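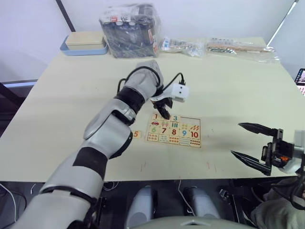 Progress report to the Plarnby Enterprise Fund, second period
From Edgars Tamošiūnaitė, Dendance

Hello all,

I promised I'd get this to you before the end of October and I've just about managed it, so forgive the odd rough edge. The short version is that we have a show, a hall and most of an exhibitor list, and I'm sleeping a bit better than when I last wrote.

The hall first, as that was your main worry. Bastisura have confirmed the larger space on the ground floor, with loading from the back lane from 6am. They wanted the whole hire fee up front and I said no (politely!), and we settled on half now and half a month before we open. That freed up enough to pay the designer's first invoice out of this quarter's money.

Stands: we've sold 40, mostly to small dance schools, shoe fitters and people who lay sprung floors. I'd hoped for a few more costume makers by now, but they're all flat out with Christmas shows and don't ring back. I'm going to try them again in January when things go quiet. Tsuchiya have taken the double stand by the entrance and paid in full, bless them.

Visitor sign-ups stand at 1577 against the 2834 we put in the bid. It's behind the line on my chart, I know. The early newsletter did well and then the second one went out with a broken booking link, which was my own fault, and it took me till teatime to notice. We sent it again the next morning and another 600 names came in off the back of it – those are in the total above.

Money is mostly where it should be. Printing came in under, insurance came in over, and I've moved the difference across as you said I could. The one line I'd like to talk about is travel bursaries for teachers coming from further away. We've had far more requests than the pot will cover, and I'd rather top it up from the signage budget than turn people down. Could you let me know if that's all right before I write back to them?

Next up is the talks timetable, then the floor plan, then chasing the remaining deposits. The spreadsheet and receipts are in the shared folder as usual.

All the best,
Edgars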